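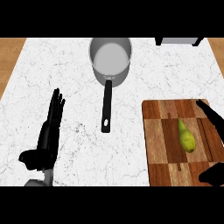 Section 3. Placing and Leveling Your Gavonley Kitchen Scale

The Gavonley weighs things by noticing how hard they press down, so it has opinions about whatever it is standing on. Give it a surface that is flat, hard and not attached to a running dishwasher. A marble countertop like this one, gray veins and all, is the sort of place it likes, and a saucepan can share the counter as long as it keeps its distance from the platform. Cutting boards, folded towels, place mats and the top of the microwave will all produce a number too. We can't say what the number will mean.

3.1 Before you start

You should have the scale, the clear platform cover, two batteries and the small brass calibration weight marked 500. If the weight is missing, look inside the foam insert, in the slot that seems to be part of the foam. Most of the weights reported missing to the Winlow service desk are in there.

Peel the blue film off the display. You may leave it on if you prefer, but it will start to lift at one corner within the week and you'll end up doing it anyway.

3.2 Leveling

1. Set the scale down with the display facing you and the bubble window at the back left.

2. Look straight down at the bubble. Looking from the side makes it appear centered when it isn't, a fact that has comforted many people briefly.

3. Turn the front feet to bring the bubble inside the ring. Clockwise raises the corner, counterclockwise lowers it. Turn one foot at a time.

4. Press lightly on each corner of the platform. If the scale rocks, lower the foot on the side that lifts until it touches, then check the bubble again.

5. Repeat steps 3 and 4 until both are satisfied. There is usually one more round than you expect.

Note: The back feet do not turn. They look as if they do. Please stop turning them.

3.3 First calibration

1. Press and hold UNIT until the display reads CAL, then let go. If it reads OFF, you held it too long. Start over.

2. Wait for the zero to stop blinking. Don't lean on the counter.

3. Place the brass weight in the center of the platform and take your hand away. The display counts through a few numbers and settles on 500 g.

4. Remove the weight. The scale beeps twice and returns to normal weighing.

If the display reads Err 2, the scale felt something move. Common causes are a fan, a refrigerator starting up, and a person saying "is it done yet" while tapping the counter. Err 3 means the batteries are low, including the new ones you just put in, if they came out of a drawer.

CAUTION: Do not use a can of beans in place of the calibration weight. The figure on the label is for the beans. The can has a weight of its own, and the scale will believe whatever you tell it until you calibrate it again.

CAUTION: Never put a hot pan on the platform. The cover softens, and the shape it takes afterward is permanent. Let the pan cool, or weigh the ingredients in a bowl first.

3.4 Using TARE

Put your empty bowl on the platform and press TARE. The display goes to zero. Add 400 g of flour, press TARE again, and add the next ingredient. Taking the bowl off now will show a negative number, which alarms people. It's just everything you've tared so far, with a minus sign in front. Put the bowl back and carry on.

The scale turns itself off after 3 minutes without a change in weight, and it forgets the tare when it does. To turn this feature off, see Section 5.

3.5 If you move the scale

Level it again. Calibration is only needed if you have changed the batteries, dropped the scale, or carried it to a house at a very different altitude. Store it flat with nothing on top. It is thin and fits nicely under a stack of baking sheets, and that is how most of them get bent.

Next: Section 4, Choosing Units

Guide revised 8 April 2014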